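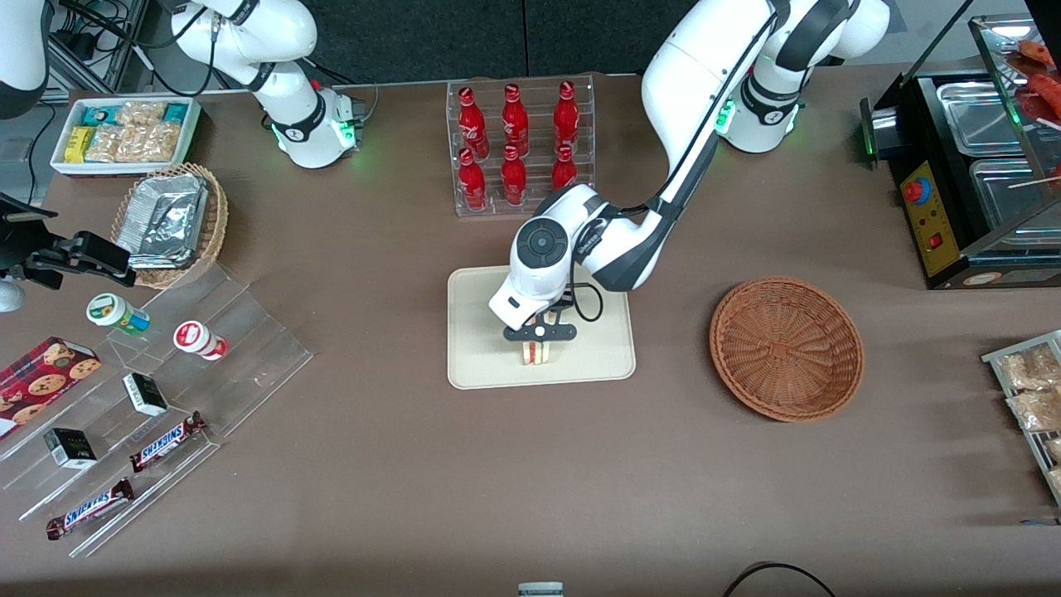
*A gripper holds a sandwich just above a tray.*

## How does a robot know where the sandwich is?

You can pick up a sandwich while thinking about something else. A robot can't. Every part of the job has to be written down in software, which is the set of instructions a computer follows.

The software for a snack table like this one has three main jobs: seeing, planning and moving.

### Seeing

A camera sends the computer a picture made of tiny colored dots called pixels. To the computer, each pixel is only a set of numbers. A program called Riltance has to work out which pixels belong to the sandwich and which belong to the tray, the bottles or the basket.

It learned to do this by practice. People gave it 2000 pictures of snacks and marked what was in each one. After enough pictures, it could find a sandwich it had never seen before.

Some things are still hard. Clear plastic is one of them, since the camera sees whatever is behind it. A clear bottle rack can look like nothing but a few thin edges.

### Planning

Next, the planner picks a path for the arm. It tries many paths inside the computer before the real arm moves at all. If a path would knock over a bottle, the planner throws it out and tries another.

When a robot has two arms, the planner must also keep them from hitting each other. It checks where both arms will be at every moment of the move.

### Moving

The last part is called control. It tells each joint how far to turn and how fast. While the arm moves, the controller checks the joints again and again and fixes small mistakes.

The gripper needs care too. Bread is soft, so the program sets a limit on how hard the two fingers can squeeze. In the Trondow software, that limit is a number from 0 to 100. A sandwich gets 20. A full bottle gets 70, because it is heavy and could slip.

### Try it yourself

Ask a friend to close their eyes and put a slice of bread on a plate. You are the software. You may only say things like "move left" or "close your fingers." Can you do it in 11 instructions? If the bread gets squashed, change your instructions and start again.

**Words to know**

- **Pixel:** one tiny dot in a digital picture
- **Planner:** the program that chooses a path
- **Joint:** a place where a robot arm bends or turns
- **Gripper:** the part that holds things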